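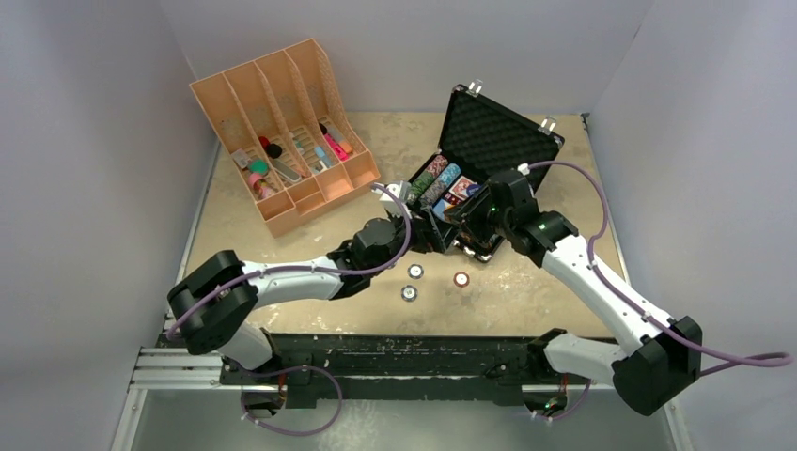
The case, open, with its foam-lined lid raised.

This site has for some years published notes on the care and storage of table games. Most of those notes have concerned board games, where the difficulty is paper and cardboard. The present entry concerns the poker case, which presents a different set of questions. It is a common household object, often received as a gift, opened a few times each winter, and then placed on a high shelf until the latches stiffen and the contents no longer match what was purchased.

The entry was prompted by the annual review of the games cupboard, which takes place in September. The inventory now stands at 544 entries, a figure that includes spare dice, score pads, and a Banus backgammon board with a split hinge. Poker equipment accounts for a small portion of that list but for a large portion of the weight. A full set of chips is heavy, and the cupboard shelf has bowed accordingly. The poker case will be moved to the bottom shelf this year, and the puzzles will go up.

## The case itself

Hard cases with a metal rim are generally satisfactory. The rim keeps the edges from being crushed when the case is set down on a corner, as it will be. Latches are the usual point of failure. They should close with light pressure from the thumb. If they must be forced, something inside is standing too high, and the correct response is to open the case again and look for the offending chip. Pressing harder bends the latch plate, after which the lid will never sit properly.

Egg-crate foam in the lid is useful. When the lid is closed, the raised points of the foam rest on the contents and limit movement during carrying. It also collects dust, crumbs, and, in one instance recorded here, candle wax. A soft brush attachment on a vacuum cleaner, used on the lowest setting, is adequate for dust. Water should be avoided. Foam that has begun to crumble should be removed entirely, as the particles work their way between the chips and are tedious to pick out.

Replacement foam may be cut from a sheet. The author purchased one sold under the Cumumus name, trimmed it with a bread knife, and attached it with double-sided tape. The result was uneven along one side but has held for two winters. Glue was tried on an earlier case and is not recommended.

## Filling the rows

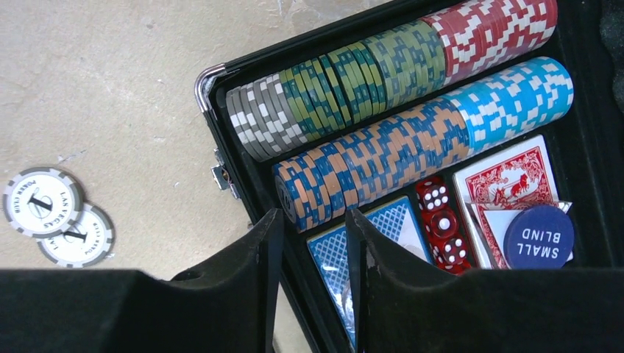

Chips should be stored on edge, in rows, and the rows should be filled completely before the lid is lowered. A row that is short by even a few chips will lean, and a leaning row spreads in transit. It is the practice of this household to fill each row from one end, pushing the chips together with two fingers every so often, and to leave any gap at the end nearest the latches where it can be seen. Strays should be gathered before the case is closed. The two lying outside on the left, one partly over the other, are of the white "1" denomination marked "LAS VEGAS" and "POKER CLUB," and low denominations of this kind are the ones most often missing at the end of a season. They are handled the most and regarded the least. A blue-backed deck is kept in the case with the chips, and that arrangement has caused no trouble so long as the cards are put in squared.

On the matter of sorting, opinions differ. The instructions supplied with one Vukier set called for every row to hold a single color. This is handsome, and it makes a shortage easy to notice. It is also slow at the end of an evening, when guests are looking for their coats. An alternative is to assemble starting stacks in advance and store those in sequence, so that they may be handed out directly. The author has used both methods and currently favors single colors, chiefly for the sake of the inventory.

Large sets deserve a word of caution. A set of 1,000 chips is seldom required at home, and a case of that capacity cannot be lifted comfortably with one hand. One was donated to the cupboard several years ago. It has been used as a doorstop – a very good one – and its contents have gradually been divided among smaller cases.

## Cleaning

Chips accumulate a film from hands, food, and drink. A cloth dampened with warm water and a little dish soap will remove most of it. The chips should then be dried one at a time and left out on a towel overnight. Soaking is unwise where the face carries a paper label, as the edges of the label will lift. The author's record for a single sitting is 32 chips wiped, dried, and returned before interest was lost, and it is suggested that the work be spread over several evenings.

Cards cannot be cleaned in this manner. Plastic-coated decks may be wiped with a barely damp cloth. Paper decks should simply be replaced when they begin to stick. Any deck being retired should be removed from the case at once, as an incomplete deck kept beside a complete one will sooner or later be shuffled into it.

## Labeling and storage

Each case in the cupboard carries a label on its outer side, stating the number and color of the chips and the date of the last check. A second copy of the label is kept inside, under the cards. The labels are printed on Tefera stock, which peels off without leaving residue, although the ink smears if touched too soon.

Cases are stored flat with the lid upward. Standing a case on its end is convenient on a narrow shelf, but the rows slump toward the bottom and the foam takes a permanent dent. Keys, where a case has them, should be taped inside a drawer elsewhere in the house. The author has previously locked a case with both of its keys inside, and the latch on that case still bears the marks of a screwdriver.

A dry room is preferable to a basement. Metal corners and latches will show spots of rust after one damp season. These may be rubbed away with a dry cloth if caught early, and a very small amount of light oil on the moving part of the latch will restore its action. Excess oil should be wiped off before the case is placed near any cards.

The next entry will address dominoes, including the question of whether the wooden box with the sliding lid can be saved. Readers who have written regarding mahjong tiles are asked for patience, as that section of the cupboard has not yet been reached.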